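Archana Kushwaha @archanak_audio
2018-05-13

1/ Notes on remastering the Orellana soundtrack for its vinyl issue. I did the transfers and the cut prep. Indira Mudaliar produced the original score sessions. Thread, mostly technical.

2/ Source was two reels of half-inch tape plus a later digital safety copy. The safety copy had been normalized and clipped on the louder cues, so it was used only to check running order.

3/ Both reels were sticky. They were baked before the first pass and played once each, at 30 ips, into 24-bit / 96 kHz. No second pass was planned and none was needed.

4/ Azimuth was set by ear and by phase meter on the test tones at the head of reel one. Reel two has no tones. I matched it to the string cue that carries across the reel change.

5/ Hiss: left in. The quiet piano cues sit close to the tape noise and every denoiser I tried took the pedal sound with it. Clicks from old splices were fixed by hand, 121 of them.

6/ Ajith Salian asked why the main title is shorter here than in the film. The film version repeats the second strain under the credits. That repeat was a picture edit and was never played by the band, so it stays off the record.

7/ Levels. The sides run to nearly 2 hours if you include every alternate, which won't fit on anything sensible. Deepika Suvarna and I got it down to a double LP with the alternates as a download.

8/ Low end below 150 Hz is summed to mono for the cut. The bass clarinet was panned hard left in the original mix and you will hear it move toward the center a little. The download keeps the original panning.

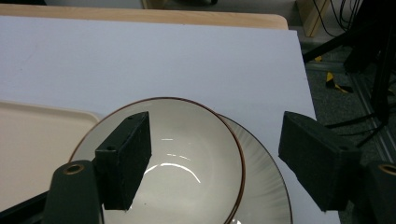
Bowl and plate, brown rims.

9/ Sequencing follows the recording log – not the film. Six cues were never used on screen. They are marked in the notes with their slate numbers.

10/ Test pressings came back from Vadmont in November. Side C had a pressing fault near the label, so that side was recut with wider spacing. The second test was clean.

11/ Liner notes by Hema Annamalai. Track credits list each player by cue, which the first CD did not do. If a name is misspelled, send it to me before the next print run.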